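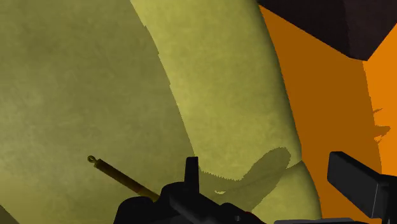

Trimmer and Cure Room Hand, Druswood Farm (seasonal, may turn permanent)
Posted Mar 18, 2026
Location: Dutport, in the old bottling building behind the feed store
Reports to: Consolacion Dalisay, post-harvest lead

Druswood is a small licensed cannabis grower with 36 plants in the breeding room, a good many more in the main rooms, and one coffee maker that everyone has opinions on. We sell dried flower to licensed shops and we spend most of our working lives on the part of the job that never makes it into the brochures: cutting, hanging, drying, trimming, curing, weighing, labeling, and then finding out the label printer has gone on strike.

We need one more pair of hands in the trim and cure rooms. They should be steady hands, attached to a person who can sit still.

What the job is

You will hand-trim dried flower, mostly a variety we grow called Trakolthorpe, which is leafy, sticky and slow, and which our customers love for reasons that do not include trimming it. You will check jars and bins in the cure room, open them when they need opening, write down the humidity reading, and close them again. You will clean scissors. You will clean them again. You will learn to tell a properly dried stem from one that needs another day, first by being told and then by getting it wrong in front of Consolacion.

Some days there is harvest work, which is wetter, louder and involves ladders. In November the whole place comes down at once and the trim room runs late. If you have a big family event that month, tell us at the interview and we'll do our best. If you tell us in November, we'll be sad at you.

What the job isn't

It isn't a tasting position. We get this question in cover letters more than you would think, and once on a voicemail that ran for several minutes. No product is used on site, no product goes home, and everyone's bag gets looked at on the way out, including the owner's.

It also isn't a path to being a grower by spring. Ronaldo Tagle runs the growing rooms and started out sweeping the dry room, so it can be done, but he swept for a while.

What we need from you

You are 21 or older and can pass the background check for a state worker permit. We pay the permit fee once you're hired.
You can sit or stand at a bench for most of a shift and lift 36 pounds without making a speech about it.
You can read a scale and write a number so that another human can read it.
You don't mind the smell. It will be in your car. Your dentist will bring it up.
You show up. We would take a slow trimmer who is here every day over a fast one who is a rumor.

Trimming experience is nice to have. So is florist, kitchen, fabric or jewelry work, or anything else that involves small blades and patience. If you have used Su, the inventory software we keep our plant tags in, please say so, and accept our sympathy.

Allergies: we wear gloves, sleeves and masks, and the air is filtered, but plant dust is plant dust. If you get hives from hops or have bad asthma, talk to us before applying.

Pay and hours

$20 an hour to start, paid by the hour and never by the pound. We tried paying by the pound one year and got a great deal of very ugly flower. Four shifts a week, 7:30 to 4, with a paid lunch. Overtime at time and a half in harvest season. Sick days from the first week. Health plan after 78 days, a number our insurance broker picked and has never explained.

You get your own scissors. Please don't lend them out. Friendships have ended.

How to apply

Send a resume, or a few honest paragraphs if you don't have one, by mail or in person to the front window, Druswood Farm, 128 Cannery Road, Dutport. Put "Trim" on the envelope so it doesn't end up with Ronaldo, who files things in his jacket. Tell us which days you can't work and describe the most boring job you ever did well.

If we like the sound of you, we'll ask you in for a paid two-hour trial at the bench with practice material (it's hops). Bring closed shoes and leave the perfume at home. Consolacion makes the decision and calls everyone back, yes or no, usually in the early evening from a number you won't recognize, so please pick up.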